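Varanda Drudano — mobiliário animado para casais e amigos
Loja Tavares > Exterior > Varandas e terraços

Preço: 1000 moedas
Peso no terreno: 236
Animações: 47
Lugares: até quatro avatares
Permissões: copiar e modificar, sem transferir
Comando: Litex (incluído)

Demorei uma eternidade a acabar esta varanda, confesso! Comecei a desenhá-la porque queria um sítio para me sentar com o meu par ao fim da tarde, em Kivthorpe, sem ter de andar a saltar entre três cadeiras de três lojas diferentes, cada uma com o seu menu e cada uma a pôr-nos a flutuar um palmo acima da almofada. Quem vive no mundo virtual há algum tempo sabe do que falo. Uma pessoa veste-se toda, acerta o pôr do sol, senta-se... e fica com a perna enfiada na mesa.

Por isso a Drudano é uma peça só. Chão, corrimão, banco comprido, rede de baloiço, mesa baixa e a lanterna pendurada — tudo num único objeto que se tira do inventário e se pousa no terreno. O banco leva quatro pessoas sem ninguém ficar ao colo de ninguém (se quiserem ficar ao colo, também há, está no submenu "Mimos"). A rede é para dois e balança mesmo, com as franjas a mexerem-se, e essa foi a parte que me deu mais gozo fazer.

As animações

As poses de casal foram animadas pelo Gaurav Srivastava, que tem uma paciência que eu não tenho. Mandei-lhe para trás a pose da cabeça no ombro tantas vezes que já me dava vergonha abrir o chat, mas agora assenta bem em avatares altos, baixos, largos e naqueles gatos antropomórficos que toda a gente em Kivthorpe parece ter adotado este inverno. Há poses de conversa, de leitura, de dormir a sesta, de beber chá e de olhar para o mar com ar de quem pagou renda. As de amigos são separadas das de casal, com permissões próprias, para não haver convites embaraçosos quando aparece a vizinha.

O chá sai da mesa baixa. Clicam no bule, aceitam a chávena e ela agarra-se à mão direita. Se a chávena vos aparecer no joelho, tirem-na e voltem a aceitar, que costuma ser do atraso da região.

O comando Litex

Usei o comando Litex porque já o tenho nas minhas outras peças e os clientes conhecem-no. Abre no canto do ecrã, fica pequenino e não rouba a vista. Dá para ajustar a posição de cada avatar e guardar, e a varanda lembra-se de vocês da próxima vez que se sentarem. Também é lá que se muda a hora da lanterna e se desliga o som dos grilos. (Há quem adore os grilos. O meu par desligou-os passados dez minutos.) 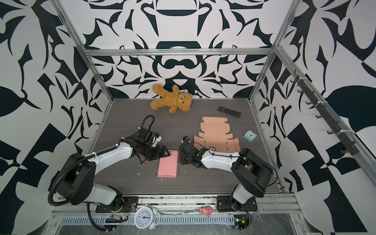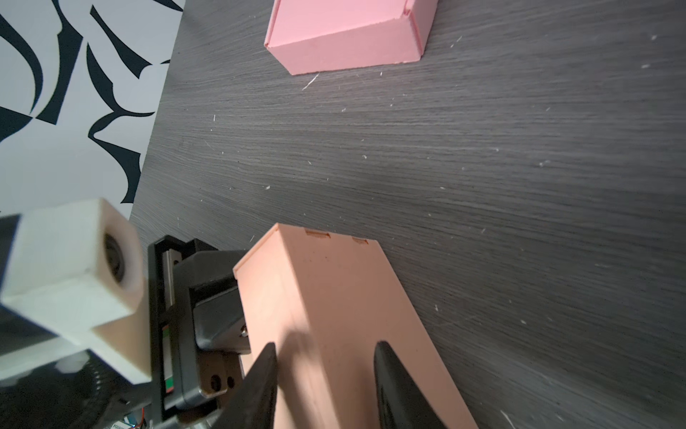 Loja Tavares — Secção de Exteriores e Animação

As cores

O corrimão e o chão mudam em separado. Vêm com madeira clara, madeira escura, branco descascado e um azul que eu digo que é azul e os meus clientes dizem que é verde. As almofadas têm tecido liso e às riscas, e para o próximo lote de texturas estou a pensar num florido, mas ainda não me convenci. Como a peça é modificável, podem pôr as vossas próprias texturas! Peço só que guardem uma cópia limpa antes de começarem a mexer, que depois recebo mensagens à meia-noite de gente que pintou o script de cor-de-rosa.

Como instalar

Tirem a caixa do inventário e abram-na num terreno onde tenham autorização para construir. Lá dentro está a varanda, o comando, um cartão com instruções e uma versão mais leve, sem a rede, para quem tem pouco espaço. Pousem a varanda no chão e usem as setas de edição para a encostar à casa. O ponto de encaixe fica do lado sem corrimão. Vistam o comando, cliquem em "Ligar" e sentem-se.

Se vivem numa casa com plataforma no céu, subam a varanda meio metro antes de a fixar. Nas minhas experiências o chão da plataforma comia-me os pés do banco.

Perguntas que me fazem muito

Dá para pôr dentro de casa? Dá, e fica engraçada num sótão com teto de vidro. Apaguem é o corrimão da frente, que ocupa muito.

Posso oferecer a um amigo? Sim, mas tem de ser comprada como oferta logo na loja. Depois de entregue não passa de mão em mão, e eu não consigo mudar isso do meu lado.

Funciona com avatares pequeninos? Funciona, só que é preciso baixar bastante a posição no comando. Guardem logo a seguir para não terem de repetir.

Os cães podem subir? Ahah, recebo esta mais do que imaginam. O tapete ao lado da rede aceita animais que usem o comando de sentar normal. Os meus dois ficam lá a ressonar e, sim, às vezes estragam-me as fotografias românticas todas.

Há versão para praia? Ainda não. Tenho umas estacas começadas e uma escadinha para a água, mas a maré de Kivthorpe entra-me pelo chão dentro e ainda ando a tentar perceber porquê.

Atualizações e ajuda

Quem compra a Drudano recebe as atualizações sem pagar mais nada, é só clicar no terminal à entrada da loja. A última corrigiu a sombra da lanterna e uma pose de leitura em que o livro ficava virado ao contrário (obrigada a quem avisou, eu nunca tinha reparado!).

Se alguma coisa correr mal, deixem-me um cartão de nota com o vosso nome de avatar e a região onde puseram a varanda. Mensagens instantâneas perdem-se quando estou desligada, os cartões não. À quarta-feira à noite costumo estar na loja a arrumar prateleiras, e podem aparecer para experimentar a varanda da exposição, que está montada junto ao lago, do lado esquerdo da ponte. Levem companhia, se tiverem, ou sentem-se comigo que eu faço chá.

A varanda combina com o banco de jardim e com a pérgula da mesma coleção, vendidos à parte.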